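Gavalas Bench Handling Kit, Cell-and-Fixture Set
Supplied by Kunness, Grekthorpe
Planning and ordering information

The Gavalas kit is a set of passive parts for sites that are budgeting for a bench-mounted arm and need something to run it against before committing to production fixtures. It contains an open bin, one gray block with a round pocket, one gray block with a square pocket, and an orange cylinder in the general shape of a battery cell. The arm, gripper, wrist sensor and controller are quoted separately and can be of any make.

Gripper selection

Select the gripper before the arm. The cylinder can be held by its side wall with plain parallel fingers. The blocks need a wider opening, and the opening decides which gripper class you pay for. Buyers who specify for the cylinder alone generally place a second order within the budget year. Flat fingers are adequate for both shapes. Contoured fingers hold the cylinder better and the blocks worse.

Allow for finger clearance inside the bin. With both blocks on the floor of the bin, the fingers have to pass between them at an angle.
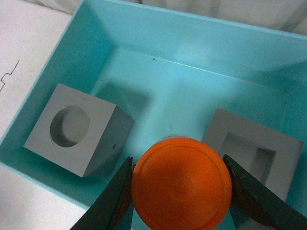

Cylinder held between flat fingers, both blocks in the bin.

Bench and mounting

Bench depth is the figure most often left out of a first quotation. Measure from the arm base to the far rim of the bin, then add 200 mm for the wrist. A plain matte top in white or light gray is recommended, with a plain backdrop. Both are low-cost items and should be on the same purchase order as the arm, so that camera setup is not held up waiting for them.

Cable routing is to be priced as a separate line. Wrist cables that hang free should have enough slack for a full reach to the far corner of the bin, and a tie point on the arm side of the bench.

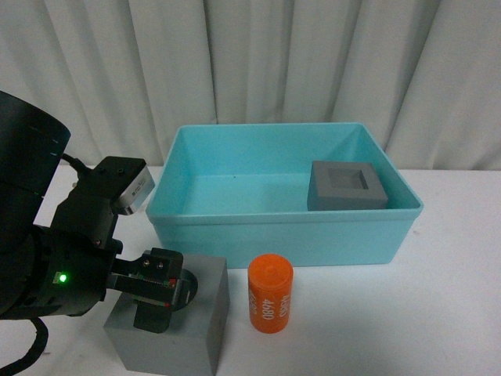

Aoife Tully wrote in after installing the kit at Brekivcombe that the bench had been the expensive part. Her site had budgeted for the arm and two grippers, and then found that the existing table flexed when the arm was at full reach. She would put a rigid bench at the top of the list and buy the second gripper later.

We agree with the order of purchase. The planning sheet now lists the bench first.

Cost lines to include

Arm and controller
Gripper, with one spare pair of fingers
Wrist sensor and bracket
Rigid bench, matte top
Backdrop
Cable set and tie points
Gavalas kit, part 541
Spare cylinders, if required
Installation and operator time

Operator time is commonly entered as zero. Resetting the parts between runs is manual unless the arm is programmed to do it, and at 100 runs a day the reset is nearly a full shift. If the arm is to do its own resets, budget programming time in its place and allow for block handling as well as cylinder handling.

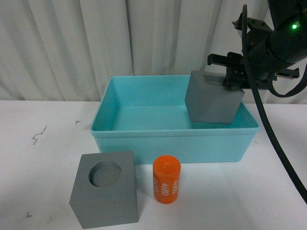 Blocks are also the better test of payload margin. Add the weight of the gripper, fingers, sensor and bracket to the heaviest part, and compare the total with the rated payload at full extension. Ratings given for a retracted arm should not be used for this purpose.

Spares and returns

The bin and blocks can be ordered singly. Fingers are not stocked by us and should be bought from the gripper supplier. Unused kits may be returned in original packing.

Quotations: Sena Dramani, Kunness. Requests received by noon on Tuesday are priced the same week.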